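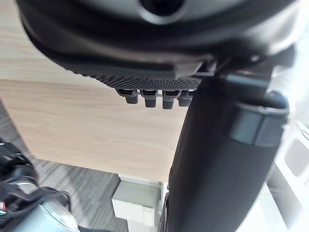
Filed under: Work & Life, Opinion

I've been putting office furniture together for Tornau since January of the year we moved in, and for a few months now I've been sharing the job with a robot. People keep asking if I hate it. I don't! But I don't love what it's doing to our breaks, either.

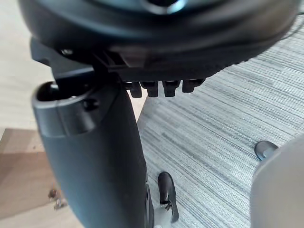
Small parts used to be the social bit of this job. You'd sit on the carpet with Trinh Trình, complain about Meijer's delivery people, and hand each other hardware. Two little screws lying on a piece of wood, like the pair near the gripper, meant somebody was mid-story. Now I stand back and keep an eye on it, and Trinh's across the room doing the same. 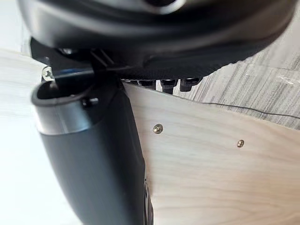

My knees are grateful, I'll admit that. We had around 300 units on the Flildale order and I can still climb stairs. Jozef De Haan, who runs our crew, thinks that settles it (he's got a spreadsheet, of course). But he's never asked what we'd like to do with the time we get back, and so far it has all gone into more units.

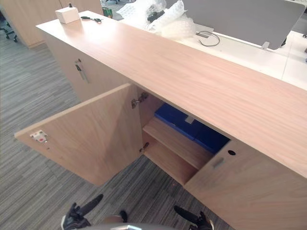

So give us some of it. Let Trinh teach the new kids how to hang a door by hand. Let two people watch one machine and talk while they're at it. I'd sign up for that tomorrow.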